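Ticket 533: Building laundry booking system double-books the dryers
Opened by: Angeliki Economou, Galanis Court, apt. 4C
Assigned to: Ermanno Leone, Clesstead Support
Priority: Low (changed by Clesstead from High)
Status: Resolved, pending

Angeliki Economou, 8:12 a.m.
The booking page let me reserve Dryer 2 from 7 to 8. I went down with a full basket and Dryer 2 was running somebody's towels. The little screen on the door said RESERVED, with my name on it, which was nice to see while I stood there. Please advise.

Ermanno Leone, 9:40 a.m.
Hi Angeliki, thanks for reaching out. Could you try clearing your browser cache and booking again?

Angeliki Economou, 9:52 a.m.
I cleared the cache. The towels were unaffected.

Ermanno Leone, 11:05 a.m.
Understood. Can you tell me whether you booked through the website or the Flasa panel on the laundry room wall? Also, what time does the panel show right now?

Angeliki Economou, 11:31 a.m.
Website. I walked down to look and the panel says 10:18. My phone says 11:18. I'm not an engineer but I have a theory.

Ermanno Leone, 11:44 a.m.
That would do it. The panel never picked up daylight saving time. Anyone booking at the wall gets a slot one hour off from anyone booking online. I've pushed a time sync to the panel. Please allow 60 minutes.

Angeliki Economou, 1:15 p.m.
The panel now says 10:18. It said 10:18 before. It may be allowing itself the 60 minutes. For the record, it is June, so this has been going on since March, and I owe 3A an apology for a note I left in April.

Ermanno Leone, 1:50 p.m.
It looks like the panel froze when it received the sync. Could someone with access to the utility closet hold the reset button for ten seconds? The bookings are stored on our side and won't be lost.

Christos Lambrakis, building super, 2:37 p.m.
Held the button. Panel restarted, asked me for a language, then asked me again. Time is right now. All the bookings are gone.

Ermanno Leone, 2:49 p.m.
Thanks, Christos. I can see them here. They should reappear at the next refresh.

Angeliki Economou, 4:20 p.m.
They're back. Mine is in there twice, once for this morning and once for 73 minutes starting at midnight. I canceled the midnight one and the site charged me a late cancellation fee. 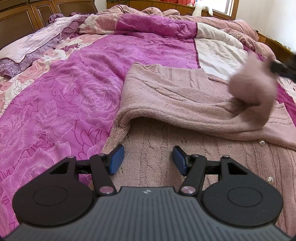

The fee is still on my account as of this evening, and I would like it reversed before it breeds. I've also given up on the dryers for today and am doing what I can upstairs. The pink cable-knit cardigan is spread out on the bed, half folded, and it has not required a reservation, a sync, or a reset button. I can't do the same with sheets. Please confirm the tower washers aren't on the same clock.

Ermanno Leone, 5:02 p.m.
Fee reversed. The washers use a separate controller, and I've checked that it is on the correct time. I've also removed a duplicate booking for 2B. Marking this as resolved. It will close by itself if we don't hear back.

Angeliki Economou, 5:10 p.m.
You're hearing back. Leave it open until I've dried one load.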